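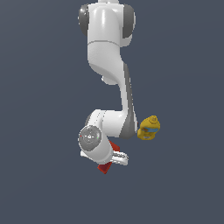
냉동실에 넣어 둔 식빵은 얼마나 오래 맛있게 먹을 수 있나요?
저는 한 달 안에 다 먹는 걸 기준으로 삼고 있어요. 그보다 오래 둔 빵도 먹기는 하지만, 냉동실 냄새가 배고 가장자리가 푸석해져서 결국 크루통 신세가 되더라고요.

지난달에 이 질문을 보내 주신 분이 꽤 많았어요. 안 그래도 11월 들어 저희 집 냉동실이 식빵으로 꽉 찼거든요. 날이 추워지면 오븐을 켜고 싶어지고, 한 번 켜면 아까워서 두 덩이씩 굽게 되고(이건 병이에요), 둘이 사는 집에서 두 덩이를 며칠 만에 먹을 수 있을 리가 없죠. 그래서 이번 호에는 제가 빵을 얼리고 되살리는 방법을 적어 볼게요.

일단 빵은 완전히 식힌 다음에 썰어요. 예전에는 성질이 급해서 미지근할 때 썰어 봉지에 넣었는데, 봉지 안쪽에 성에가 하얗게 끼고 빵끼리 들러붙어서 숟가락으로 떼어 내다가 반은 부서졌어요. 요즘은 저녁에 구우면 면보만 덮어 두고 그냥 잡니다. 아침에 일어나자마자 썰고요. 두께는 손가락 하나 정도가 좋아요. 얇으면 토스터에서 금방 과자가 되고, 두꺼우면 속이 차가운 채로 겉만 타요.

썬 빵은 두 장씩 랩으로 싸서 지퍼백에 넣고 공기를 꾹꾹 눌러 뺍니다. 봉지에는 구운 날짜를 꼭 적어요. 안 적으면 절대 기억 못 해요, 정말로! 저는 통밀빵이랑 호밀빵을 헷갈려서 딸기잼 바른 호밀빵을 먹은 적도 있는데, 뭐 나름대로 괜찮긴 했어요.

되살릴 때는 해동하지 말고 바로 토스터에 넣으세요. 실온에 꺼내 두면 그 사이에 빵이 마르고 질겨져요. 토스터가 없으면 마른 프라이팬을 중약불에 올리고 뚜껑을 덮어서 한 면에 2분씩 굽고, 마지막 30초는 뚜껑을 열어 두면 겉이 바삭해집니다. 통째로 얼린 바게트나 캄파뉴는 겉에 물을 살짝 묻혀서 200도 오븐에 11분이요. 물을 묻히라고 하면 다들 의심하시는데 한 번만 해 보세요. 껍질이 구운 날처럼 바스락거려요.

그리고 냉장실! 냉장실은 제발 피해 주세요. 얼리는 것보다 덜 번거로워 보이지만 빵이 제일 빨리 굳는 자리예요. 이틀 안에 먹을 거면 그냥 빵 상자나 종이봉투에 넣어서 실온에 두고, 나머지는 미련 없이 얼리는 게 낫습니다. 크림이나 햄이 든 빵은 다른 얘기니까 그건 냉장실에 두고 빨리 드시고요.

독자 편지도 하나 소개할게요. Marietjie Nkosi 님은 얼린 식빵 자투리를 모아 두었다가 강판에 갈아서 빵가루로 쓰신대요. 언 채로 갈아야 곱게 갈린다는데, 저도 따라 해 봤더니 가루가 폭신폭신한 게 시판 빵가루로 튀긴 것보다 돈가스 옷이 훨씬 가볍게 나왔어요. 강판에 손가락 갈지 않게 조심하시고, 끄트머리 조금은 포기하세요. 저는 욕심내다가 반창고를 붙였습니다.

한 달 넘은 빵은 깍둑썰어서 올리브유, 소금, 마늘가루에 버무린 다음 160도에서 노릇해질 때까지 구워요. 수프에 띄우려고 만든 건데 수프를 끓이기도 전에 제가 반을 집어 먹어요. 남으면 유리병에 담아 두고 일주일 안에 드시면 됩니다.

다음 호에는 남은 호밀빵으로 만드는 푸딩을 적어 보려고 해요. 지금까지 두 번 만들어서 한 번은 성공, 한 번은 스크램블드에그가 됐거든요. 달걀물을 식히지 않고 부은 게 문제였던 것 같은데, 주말에 다시 해 보고 분량까지 정리해서 보내 드릴게요. 혹시 집에서 쓰는 푸딩 비율이 있으면 이 메일에 답장으로 알려 주세요!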